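Counter display

A counter display is an arrangement of small goods placed on or beside the counter where customers pay. It is used mostly for low-priced items that shoppers tend to buy without planning to, such as candy, gum, batteries and lighters. The trade also calls it a point-of-purchase display.

History

Early shopkeepers kept most stock behind the counter and handed it over on request. Glass jars and open boxes on the countertop were the main exception. As self-service spread, the counter became the last place a store could offer something extra, and makers began to ship goods in cartons that opened into a display.

In the town of Drenemard, the Subramaniam grocery kept a written record of its counter sales for six years. The shop historian Ravindran Mathew later used it in his study of small stores, which lists 813 separate products sold from a single counter. More than 100 of them were sweets.

Types

Common forms are the flat tray, the basket, the wire rack, the hanging strip and the tiered stand. Cardboard units are cheap and usually thrown away when empty. Plastic and metal ones are refilled and may stay in use for years. The supplier Skedel sold a folding wire rack under the name Grultedex, mainly to newsstands.
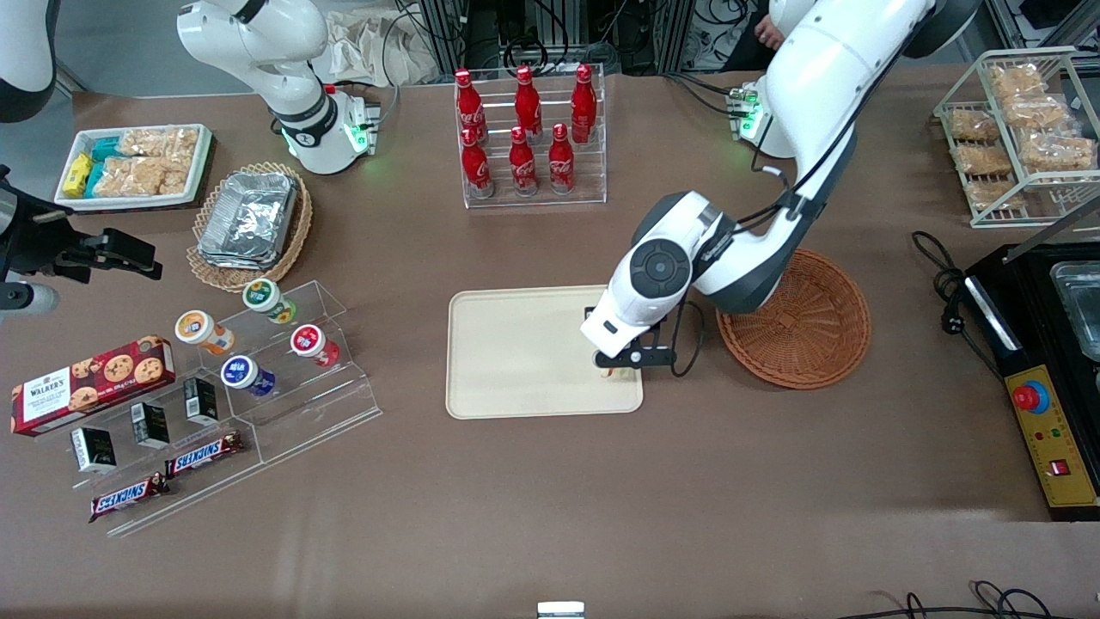
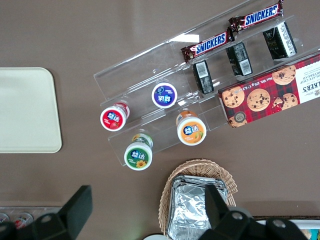 Tiered stands raise the back rows so that goods in front do not hide them. The height of each step is normally matched to the product - low steps for flat items, taller ones for boxes. Clear acrylic is a common material, as with the stand holding Snickers bars on its upper shelves, though it reflects store lighting and shows scratches. Wood and painted metal wear better but block more of the view. Stands of any kind are usually kept narrow enough to leave room for a customer to set down a bag.

See also: Impulse purchase, Shelf talker, Vending machine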